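Ticket 3188 – Whiteboard panel rocks on table, cup drifts toward the edge
Opened by: Hiwot Fikre
Assigned to: Mulugeta Bogale
Category: Furniture and work surfaces
Status: Open, waiting on parts

Hiwot Fikre, 9:40
The white board on the wood table rocks when you press on a front corner. The ribbed cup with the brush in it creeps when this happens. Yesterday it moved far enough that I had to put it back twice. Table legs seem fine. Please look.

Mulugeta Bogale, 10:15
Checked the table with a level, both directions. Table is flat. Took the board off and laid it on the floor by the rail – it rocks there too, so the board is bowed. Wiped both faces and put it back the same way up.

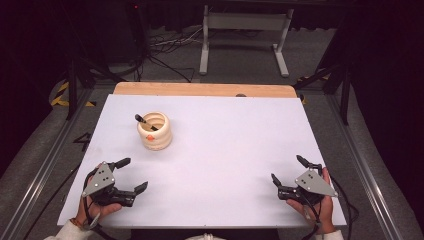 Tried a folded sheet of paper under the front left corner. Rocking stopped but the paper worked its way out by lunch. Tried the board turned end for end, no change. Flipping it over is worse, it spins on the middle.

Liya Mamo, 1:20
Same thing was reported in August, ticket 3883. It was closed with "replaced pads" but I can't find any pads on this board. Maybe they went on the other one?

Mulugeta Bogale, 1:45
They did. The other board has four Zindano pads and sits flat. No spares in the drawer. Ordered a pack of 17 from Ballby, the thin ones.

Hiwot Fikre, 2:30
Can I keep using the table until then?

Mulugeta Bogale, 2:38
Yes. Keep the cup back from the front corners and don't lean on the board. I put a strip of rubber mat under the front edge for now. It holds, but the board sits a little high on that side. Will fit the pads when they come in and test again with the cup in place.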